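The first thing the builder wanted to talk about was the rail. The arms had been on the bench since spring, the motors had been bought used, and the software had mostly been written by other people. The rail under the fingers was where the winter evenings went.

"I had two versions before this one," he said. "The first one was a pair of gears and it worked, but it had so much slop you could wiggle the fingers with your hand. The second one was printed and it wore out. So I gave up and bought real metal rail, and then I had to redraw everything around it."

He is a furnace repairman by trade and has been a member of the shared workshop in Ulilow for four years. He joined to use the table saw. The robot project began when another member left behind a box of servo motors from Van Leeuwen, the surplus dealer out by the freight yard, and asked if anyone would take them. He took them home, found that most of them ran, and went back to Van Leeuwen for the rest.

There are two arms now, set up to reach into the same patch of work area. Each has a gripper with a pair of orange fingers and a small camera at the wrist. The task he has been working on since April is a simple one to describe: pick up small colored cubes and put them inside a black square.
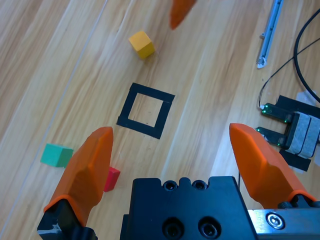
Ulilow Shared Workshop | Robotics and Controls Bench

The cubes are red, yellow and green. He tried a few other objects first, including bottle caps and a spool of thread, and went back to cubes.

"A cube has flat sides and the fingers have flat insides," he said. "If you can't pick up a cube, you have no business trying a spool of thread. I spent three weeks on the spool of thread."

The fingers themselves were drawn at home and printed at the workshop. Early ones were straight, like the jaws of a pair of pliers, and they hid whatever they were reaching for. The present ones lean in toward each other and have a lot of angled faces, so that the camera can see between them. He said the shape was arrived at by cutting away whatever was in the way and checking that what was left didn't snap.

"People ask why orange," he said. "It was the roll that was on the machine."

Weight was a bigger concern than looks. A gripper with its mounts, motor and camera comes to 371 grams, and the shoulder motor on each arm is close to the limit of what it can hold straight out. He got some of that back by thinning the body block and using shorter screws. He would like to lose more. The camera bracket is next, and after that he is not sure where else there is to cut.

The total spent so far is $810, not counting tools he already owned. He keeps the receipts in a coffee can. The largest single item was a pair of motor controllers from a firm called Flovemska, which he bought new after burning out two cheaper ones. Asked whether he would recommend them, he thought for a while.

"They haven't caught fire," he said. "The manual is bad. There's a wiring diagram on page six that is for a different board, and I lost a weekend to that. But once they're wired right they just run, and they report current, which the cheap ones didn't."

Reading the current turned out to matter. The software uses it as a rough sense of touch: when the fingers close on something, the motor works harder, and the number goes up. Before he had that, the gripper closed to a fixed width every time, and a cube that was turned a little got either squeezed or missed. Now the fingers close until they meet something and stop there.

The black square is the target. He makes no attempt to keep it lined up with the edges of the work area, and said that a slightly crooked square is good practice for the software. A cube counts as placed if all of it is within the outer edge of the black. If it is touching the inner edge, or sitting a little way onto it, he lets that pass. 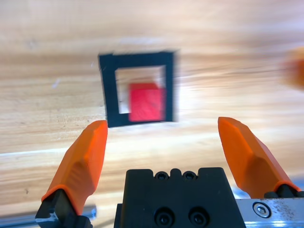

PATANO, 11/27/20

The second half of this interview was done at his house in Patano, where he had taken some of the spare parts to work on over the holiday. He had a gripper body open on the kitchen counter, with the screws lined up on a dish towel in the order they came out.

He was willing to talk about what had gone wrong. The worst stretch was in early fall, when both arms began to drift. He would set a cube down, send the arm to it, and the fingers would come down to one side. He checked the software first and found nothing. Then he replaced a motor. The cause was a loose bolt where one of the plates meets the rail. It had backed out by part of a turn, and the same thing had begun on the other arm.

"I fix furnaces," he said. "I tell people every day to check the simple thing first. I did not check the simple thing."

He now goes around every bolt with a hex key before he starts, and uses thread locker on the ones he doesn't expect to take out again. He has also stopped letting cables hang across the joints. One of them caught on an elbow in September and pulled its connector off the board – a repair that took ten minutes, after an evening of looking for it.

Two arms also means two arms that can hit each other. He has them take turns. One moves in while the other waits outside a line that is set in the software, and there is a big red stop button within reach of the chair. He has used it often enough that the label has rubbed off. Members who want to try the setup are shown the button before anything else.

As for how well it works, he keeps a log in a spiral notebook. At the end of October he did a run of 100 attempts, one cube each, and wrote down every result along with what he thought had caused the misses. He would not call the score good yet. Most of the misses came while letting go, when a cube would stick to one finger for a moment and come down turned. He has tried opening the fingers more slowly. He has also tried a strip of sandpaper on the inside faces, which made it worse.

Altogether the notebook holds 961 attempts, going back to the spool of thread. Many of the early ones just say "no."

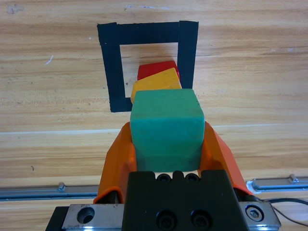 Green cube in the gripper. The yellow and red ones are inside the square.

The part he enjoys most at the moment is having more than one cube in play. With a single cube the arm can come in from any side. With others already in the square, it has to find a way in with the fingers open and a way out again, and leave its neighbors alone.

"You see pretty quick how wide the fingers are," he said. "I always thought of them as skinny. Then you put two cubes in there and try to bring a third, and it's like parking a truck."

He has started drawing a narrower pair. They would give up some grip for room, and he expects they will need a stiffer mount to keep from twisting. He may also move the wrist camera a little higher, although that means a new bracket, and the new bracket has to weigh less than the old one.

Stacking would come after that. He has done it a few times by driving the arm himself, yellow on green, and it held. Having the software do it is another matter, and he didn't want to give a date. He has a waiting list of smaller jobs ahead of it: a fan for the power supply, a proper box for the controllers, and a label for the stop button.

The drawings for the fingers and the rail mounts are in a binder at the bench and can be copied by any member. He asks that anyone who prints a set write the changes they made on the sheet in the back. So far the sheet has two entries, and one of them is his.

The spare Van Leeuwen motors are in the gray drawer below the binder. He would like the one with tape on its cable left where it is, as it only turns one way.

Shares 14 | Comments 3
Contact the workshop | © 2020 Ulilow Shared Workshop | Back to top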